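Stiffness of Bolted Lap Joints in Perforated Plastic Strip
Project report, Structures Laboratory II
Group 4: Kelechi Edet, Cosimo Ferraro, Aminu Fashola
Supervisor: Bello Amadi
March 2023

1. Background

Perforated strip is used in teaching models, light shelving and display stands. Two strips are overlapped, a bolt is passed through matching holes, and a nut is tightened against the back face. The joint is normally treated as either a perfect hinge or a rigid connection. Neither assumption agrees well with measured deflections. In last year's bridge exercise, the group from the Cimavdale campus reported midspan deflections well above those predicted for rigid joints, and attributed the difference to rotation at the bolts without measuring it.

The aim of this project was to measure the rotational stiffness of a single-bolt and a two-bolt lap joint in plastic strip, and to determine how much of the initial stiffness is lost under repeated loading. Failure strength was not studied.

2. Theory

For a single bolt, applied moment is first resisted by friction between the faces. The friction moment depends on the clamping force, the friction coefficient and the effective radius of the contact area. Once this moment is exceeded the joint slips and behaves as a hinge with some residual drag.

For two bolts, slip is followed by bearing of the bolt shanks against the sides of the holes. The joint then has a second, stiffer branch, with a dead zone between the two whose width is set by the hole clearance and the bolt spacing. Doubling the bolt spacing halves the dead zone angle for the same clearance. This relation was used to check the rotation readings.

Plastic strip also creeps under the nut. The clamping force drops after tightening, quickly at first, and the friction moment drops with it. Readings taken immediately after assembly are therefore not comparable with readings taken an hour later.

3. Materials

Strips were bought from Iltell as a mixed classroom pack. The supplier does not state the polymer. From density and the behavior of an offcut in warm water we assumed polypropylene, but this was not confirmed. All strips used in the tests came from one pack. Strips with visible flash around the holes were rejected.

Nuts and bolts were from the same pack. Metal bolts were considered and ruled out, as they would have moved the creep problem from the fastener to the strip and made comparison with the Cimavdale bridge results more difficult.

4. Method

One strip was clamped to a vertical plate. The second was bolted to it and extended horizontally as a lever. Load was applied at the free end with a hanger and slotted masses. Rotation was read from a pointer against a printed arc scale. Deflection of the lever itself was measured separately on a fully clamped strip and subtracted.

Tightening was done with a torque screwdriver made by Carré. Its lowest setting was higher than we wanted, and the first series split two nuts. The remaining series were tightened by hand to first contact and then turned through a fixed angle with a paper template. Oluwaseun Aliyu of the workshop suggested this method and checked the template.

Each joint was left for 40 minutes after tightening before the first reading. Cyclic loading was applied with a Gastilance bench actuator set to constant amplitude. Stiffness was measured at the start, at 2000 cycles and at 3000 cycles. The actuator was stopped for each measurement and the joint was not retightened.

5. Results

A total of 122 valid readings were recorded over all series. Readings from the split nuts were excluded.

The single-bolt joint showed a clear initial stiffness followed by slip, as expected. After 2000 cycles the friction branch was much shorter, and the slip moment was too small to read reliably on the arc scale. Between 2000 and 3000 cycles no further change could be resolved.
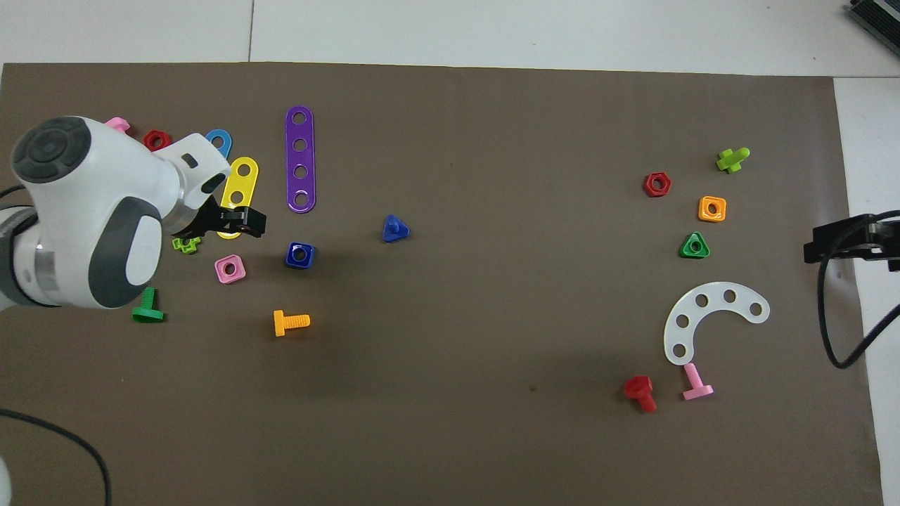

The two-bolt joint kept its second branch throughout. Its slope did not change measurably, but the dead zone widened. We interpret this as wear or permanent deformation at the hole edges. The widening was larger in the hole nearer the load, and on two specimens a slight oval shape could be felt with a gauge pin.

The spacing check agreed with theory before cycling. After cycling, the wider spacing still gave the smaller dead zone, although the ratio was no longer close to two.

6. Sources of error

Parallax on the pointer is the largest single error at small angles. A mirror strip behind the scale was added after the second series, so the earlier data are less reliable. Room temperature was not controlled. The laboratory heating switched off during one overnight run, and that run was repeated.

Hand tightening varied between operators. Joints assembled by Ferraro were consistently stiffer at the first reading than those assembled by Fashola. From the third series onward all assembly was done by one person.

7. Discussion and further work

For models loaded only a few times, a single-bolt joint can be represented by a rotational spring up to the slip moment. For models that are handled often it should be treated as a hinge. Two-bolt joints should be modeled with a dead zone, using the widened value if the parts are not new.

The polymer should be identified before the creep data are used elsewhere. A washer under the nut would spread the clamping load and may slow the loss of friction moment; none were available in the correct size. Raw readings and the arc scale template are stored in the group folder under Series A to F.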